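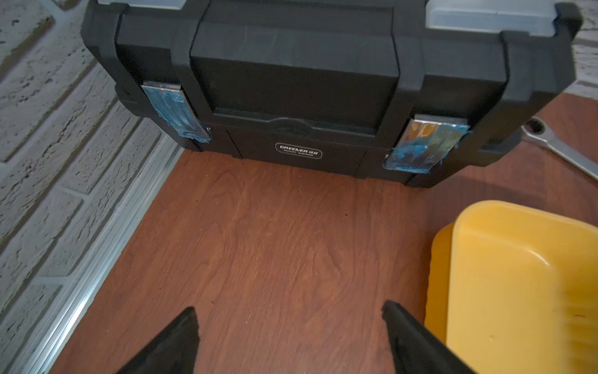
Werkstatt aufräumen per Roboter, kann das inzwischen einer?

Forum > Automatisierung > Haushalt & Werkstatt

grindside_olli
16 Januar 2025, 07:42
Kurze Frage vor der Schicht. Koffer auf, Schlüssel rein, Koffer zu. Mehr will ich gar nicht. Zwei Metallschnallen vorne, Deckel mit Kleinteilefächern, Ringmaulschlüssel liegt rechts daneben. Schafft das ein Arm mit zwei Fingern ohne dass ich daneben stehe?

Skandumer
Nein.

K_Lötfett
Doch, kommt drauf an. Greifen geht längst. Schlüssel auf Holz, freie Fläche davor, kein Problem. Die Schnallen sind das Problem. Blaue Schmiere auf blankem Metall, da sieht die Kamera sonstwas. Erstmal putzen.

Skandumer
Und wer putzt? Eben. Dann kann ich den Schlüssel auch selber wegräumen, dauert 6 Sekunden.

hayley_p
Seh ich anders. Bei uns in Trarkbridge läuft sowas nachts, 128 Griffe in eine Kiste, 11 daneben. Für Teile sortieren reicht mir das. Schnallen macht bei uns aber auch keiner auf, Deckel bleibt offen.
Gruß, Hayley Parsons

K_Lötfett
11 daneben find ich viel. Was für Teile?

hayley_p
Gemischt, Schrauben und Muttern, paar Schlüssel. Die flachen sind am schlimsten.

Szilágyi
Der Schlüssel steckt halb unterm Koffer. Also erst Koffer schieben oder am Schaft rausziehen, sonst verkantet der. Daran hängt meiner jedes mal. Haushalt genauso, Löffel unterm Teller = Ende.

grindside_olli
Ok also Schalen statt Koffer? Gelbe steht ja schon da.

Szilágyi
Ja. Schale geht. Rand nicht zu hoch.

Skandumer
Frag in 26 Jahren nochmal wegen dem Koffer

grindside_olli
Probier Samstag die Schale, meld mich dann.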